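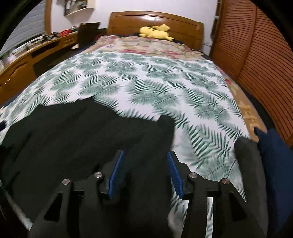

Bett abräumen und ordentlich machen – so gehe ich vor

Ich gebe es zu: Unser Bett ist tagsüber Ablage, Leseecke und Spielplatz in einem. Bis zum Abend sammelt sich da alles, Decken, Kissen, Kuscheltiere und irgendein Kleidungsstück, das eigentlich in den Schrank gehört. Früher habe ich alles nur ans Fußende geschoben und mich dann nachts gewundert, warum ich keine Beinfreiheit habe. Inzwischen habe ich eine feste Reihenfolge, und damit geht es richtig flott!

Was ihr braucht: einen Stuhl, einen Wäschekorb und eine Fusselrolle. Mehr nicht.

1. Erst mal alles runter
Kissen und Kuscheltiere kommen auf den Stuhl, die Decken über die Lehne. Kleidung und lose Stoffstücke landen im Korb, sortiert wird später. Wer jetzt schon anfängt zu falten, verzettelt sich (ich spreche aus Erfahrung).

2. Laken glattziehen
Ich fange immer oben am Kopfteil an, ziehe die Ecken fest und streiche dann mit der flachen Hand Richtung Fußende. Bei einem weißen Laken mit Muster, etwa mit grünen Farnblättern, sieht man dunkle Fusseln leider sofort. Also einmal mit der Rolle drüber, besonders wenn vorher etwas Schwarzes, Flauschiges darauf gelegen hat.

3. Decken falten
Die Steppdecke einmal kräftig ausschütteln, der Länge nach halbieren und dann dritteln. Meine ist danach knapp 70 cm breit und passt quer ans Fußende. Einfarbige Decken falte ich genauso und lege sie unter die geblümte, dann wirkt das Bett gleich freundlicher.

4. Kissen zurück
Große Kissen nach hinten ans Kopfteil, kleinere davor. Dunkelgrau und Marineblau vertragen sich prima, da muss nichts zusammenpassen. Ganz zum Schluss darf das Kuscheltier in die Mitte.

5. Korb leeren
Bitte gleich und nicht morgen! Sauberes kommt in den Schrank, der Rest in die Wäsche. Bei Lamellentüren wische ich bei der Gelegenheit noch schnell mit einem trockenen Tuch über die Leisten – da setzt sich der Staub wirklich gern fest.

Die Bettwäsche selbst wechsle ich im August öfter als sonst, im Winter reicht mir alle zwei Wochen.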